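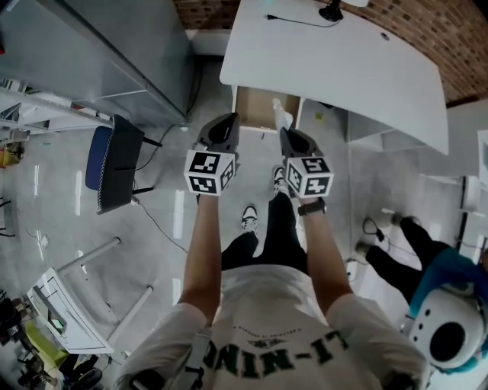 Washing machine leaves gray marks on white cotton shirts

Posted in Laundry and Cleaning – Mon 18 January

Hello everybody. I moved to Amusden and in the new apartment there is an old Granström front loader. Since I use it, my white T-shirts come out with small gray marks, mostly on the shoulders and near the bottom. The marks feel a little greasy. I wash at the 40 degree program with liquid detergent and also softener. The spin is 700, because at higher speed the machine walks across the floor. I already washed one shirt 3 times and the marks are lighter but not gone. Is it the machine or is it me? I would not like to buy new shirts before I know.

fluvcombe_mum
Probably the softener. I had the same and stopped using it. Marks gone.

Reltach
I agree that softener can be the cause, but please look also at the rubber seal of the door. Pull the fold open with your fingers and wipe inside with a white cloth. If the cloth becomes gray and slimy, you have found your problem. I did this in March with my own machine and it was almost black in there.

Clean the seal with warm water and dish soap, take out the drawer and brush it, then run the hottest program with no clothes inside. After this use less detergent than before. For the marked shirts, rub a little dish soap on the marks while the cotton is dry, wait 5 minutes and wash again. Do not put them in the dryer until the marks are gone – heat makes grease stay.

old_socks_8
mine did that, bought a new machine. also check if it stands level, it should not walk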